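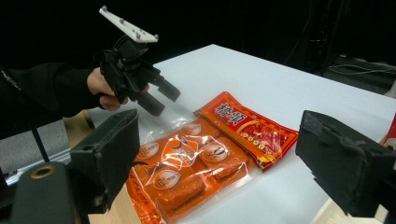

Projects > Student Work > Packaging and Everyday Life

Snacks Inside Snacks: A Small Report on Bags of Bags
Giorgia Fiore, October

I have always been fond of the big clear bags full of little wrapped snacks, the kind my aunt kept on top of the refrigerator, and when our class was asked to pick one everyday package and live with it for a while, I knew right away what mine would be! My bag held orange packets, each wrapped on its own, lying in rows inside one large see-through plastic bag with plenty of empty bag left over at the top. The round labels show straight through the plastic, so the outer bag hardly needs any printing of its own.

I wanted to know whether people eat more slowly when every piece has to be opened separately. I asked 32 classmates at the Rernevum study hall to keep a short snack diary, and between them they wrote down 102 snacks, which was more than I had hoped for (thank you, everybody). Most said the extra wrapper made them stop for a second, though quite a few admitted they opened two at once and put one in a pocket for later.

The part I enjoyed most was the leftover plastic. I flattened the empty wrappers in a shoebox and weighed them on the kitchen scale at home, and they came to around 200 grams – a surprising heap for something so thin. The shiny ones kept springing back up, so I had to put a dictionary on top.

If I did this again I would ask people to note the time of day too, and I would borrow a better scale. I would also like to try the same diary with crackers from one big open box.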